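工单：白色台面擦拭后仍有深色小点
阅读时间：5 分钟

提交人：Aisyah Latuheru
处理人：Nassoro Muli
地点：Mollcombe，靠墙的白色长桌
状态：待复查

【问题描述】

桌面擦过以后还留着一些深色小点，另外有几道浅浅的擦痕。小点分成两片，中间偏右有一片，再往右还有一片。平时坐着看不太出来，侧着光比较明显。用的是那块深蓝色的布，清洁剂是 Surneo 台面清洁液，按瓶身上的比例兑水。之前换过一次布，情况一样。

想确认三件事：小点是脏东西还是台面本身的损伤；深蓝色的布会不会掉色；能不能换一种更强的清洁剂。
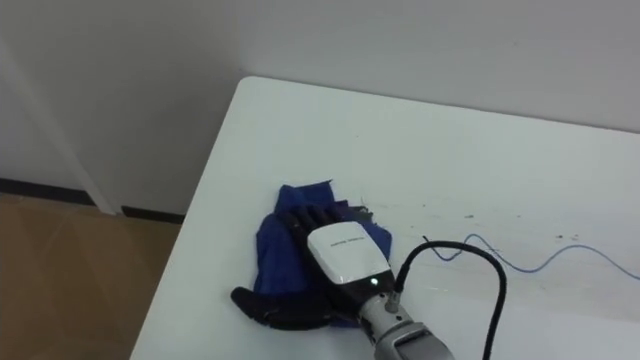
图 1：台面与深蓝色擦布，布的右侧可见小点和轻微擦痕。

【第一次回复，Nassoro，上午】

先不要换强力清洁剂。台面是哑光的，用带磨料的膏或者钢丝球会磨出亮斑，磨出来就回不去了。百洁布绿色那一面也不要用。

请先做下面几步，做完把结果写在工单里：

1. 用干的软毛刷把桌面扫一遍，把浮灰和颗粒扫掉。颗粒夹在布里来回拖，容易添新的擦痕。
2. 布打湿后拧干，摊开对折再用。揉成一团擦，受力不匀，边上的地方基本擦不到。
3. 在一个小点上敷湿布 2 分钟，再用指甲侧面轻轻推一下，看能不能推动。
4. 拿一块白色的旧布，蘸同样的清洁液擦同一个位置，看白布上有没有颜色。

【提交人反馈，Aisyah，中午】

第 1 步扫下来一点灰，小点还在。
第 3 步试了三个点，两个推得动，推下来是黑色的碎屑，有点黏。剩下一个推不动，摸上去是平的。
第 4 步白布上有一点灰，没有蓝色。
深蓝色的布单独泡了一盆温水，20 分钟后水还是清的。

【第二次回复，Nassoro】

那掉色可以排除。推得动的是粘上去的东西，有黏性，多半是胶带残胶沾了灰。Violeta Painemal 补充说，上个月有人在这张桌上拆过 Ojeda 的包裹，胶带是直接贴在桌面上裁的，跟这个对得上。

推不动又摸着平的那个，先按色渍处理，不要刮。

处理办法：残胶用塑料刮片放平了推，推不掉的用棉签蘸少量医用酒精，点在上面等几秒再擦，擦完马上用清水过一遍。酒精不要整片倒，先在桌子背面找个角落试一下。
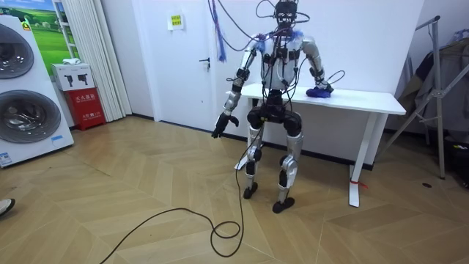
擦的时候桌子不要顶着墙用力推，桌腿比较细，推歪了要重新找平。靠墙那条边够不着的话，把桌子往外挪一点再擦，两个人抬，别拖，地板是人字拼的木地板，拖一下就是一道。挪完记得放回原位，别占着开门的地方。

【提交人反馈，Aisyah，下午】

背面角落试过酒精，没有变色，也没有发黏。
中间偏右那片的残胶基本清掉了，棉签上都是黑的。再往右那片清了一半，还剩几个推不动的。
擦痕没有变化。

【关于擦痕】

Leandro Retamal 问能不能用修补蜡。不建议。修补蜡多数是亮面的，涂在哑光台面上一块一块反光，比原来的擦痕还显眼。现在这几道很浅，用手摸不出来，不影响使用，先留着。

他还问过换台面的价钱。Rumimby 给的报价是 890，不含拆装。Eulalia Retamal 的意见是没必要换，这笔钱先不批。

【后续】

- 剩下推不动的点，用小苏打加水调成稀糊敷上去，盖湿布，等 5 分钟，用软布擦净。只做一遍，看效果再说，不要反复磨。
- 深蓝色的布留作日常擦桌用，洗的时候不放柔顺剂。放了以后吸水变差，擦完桌面容易有水印。
- 擦布用完抖开晾着，别团着留在桌上过夜。
- 以后拆包裹先垫纸板，胶带不要直接贴桌面。
- 复查由 Nassoro 负责，小苏打那一步做完后在本工单里回复，没有新问题就关单。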